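3. Materials and Procedure

3.1 Paper

Two uncoated office papers were compared. Grornow is a recycled sheet sold mainly to schools and public offices. Paltomo is made from new fiber and is sold through the same channels at a higher price. Both were bought in ordinary retail reams, and no paper was supplied by a manufacturer. We chose uncoated stock because most of the pages that people read at work are printed on it, and because the earlier studies discussed in Section 2 dealt mostly with coated sheets.

The reams were opened in January and left on open shelves in the test room before any printing was done. Uncoated paper takes up moisture from the air, and a sheet straight from a sealed wrapper may feed and hold toner differently from one that has rested. Sheets at the top and bottom of each ream were discarded. Sheets with visible creases or torn corners were also set aside and were not replaced from a different ream.

The two papers differ in shade. Grornow is slightly darker and a little warmer under the room lights, and dark specks are visible on it at reading distance. We made no attempt to hide this difference. Readers could not be told that the papers were the same, and they were not told which one was recycled. In the results below, any effect of shade is therefore included in the effect of the paper.

3.2 Test Pages

Each reader received a set of five pages. Three carried running text, one carried a table of figures in small type, and one carried a picture. The running text came from public notices on parking, water service and library hours. These were rewritten so that all three had the same reading level and nearly the same number of lines. Notices are a useful test text because people usually read them once, for a purpose, and do not expect to enjoy them.

The table page was a bus schedule. It was set in a smaller type size than the notices, with thin rules between the columns. In pilot printing the thin rules were the first thing to suffer on both papers. They broke up along the fold line when a sheet was folded for mailing, so the main study used flat sheets only.

The picture page was included for a separate reason. Text tells us little about how a paper handles light tones, where small changes in toner coverage can show up as bands or patches. We wanted an image with a large, pale, fairly plain area, some dark shapes against it, and a few small spots of strong color. Photographs were tried first, but grain and uneven lighting made it hard to separate faults in the print from features of the original. A computer-rendered picture was used instead (Figure 2). The same file was sent to the printer for both papers, with no adjustment between them.
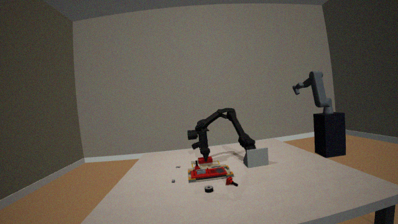
Figure 2. Source file for the picture page. The pale tabletop was used for the evenness rating, and the small red and yellow parts for the color rating.

Readers were asked to look at the picture page last. They rated how even the light area looked, how clear the dark edges were, and whether the small colored areas were easy to tell apart. They were not asked whether they liked the picture. In the pilot, a question about general appeal drew comments on the subject matter and very few on the printing, and it was dropped.

3.3 Printing

All pages were printed single-sided on one color laser printer with the maker's plain paper setting. The toner cartridges were new at the start of the run. A blank sheet was passed through before each set to clear loose dust from the rollers. Sets on Grornow and Paltomo were printed in alternating order, so that any slow drift in the printer would fall evenly on the two papers.

Printed sets were stored in closed folders, face up, and were used within the same week. Each set was read by one person only. Handling leaves marks on uncoated sheets, and a worn corner or a thumbprint can lower a rating that has nothing to do with the paper.

3.4 Readers

We recruited 233 readers through notices in two public libraries and an adult education center. All of them read English every day at home or at work. Those who normally wore reading glasses were asked to wear them. Each reader was assigned to one paper and saw only that paper, so no direct comparison between sheets was possible during a session.

Of the full group, 73 said that they usually printed out long documents before reading them. We treated this as a separate variable in the analysis. People who print often may be more used to faults in office printing, and may notice them less or mind them less. The wording of the question did not distinguish between printing at home and printing at work, and some readers asked about this.

3.5 Sessions

Sessions were held at a plain desk under ceiling lights, with the window blinds closed. The reader worked through the pages at their own pace and marked the ratings on a separate form. Reading time was recorded for the three notices and for the schedule, but not for the picture page. After each notice the reader answered short questions on its content. Readers could hold the pages, tilt them or leave them flat on the desk, and were given no instruction either way.

The last session took place on 13th November. Forms with more than one missing rating were left out of the analysis of ratings but kept in the analysis of reading time. Comments written in the margins of the forms were typed up and are discussed in Section 5.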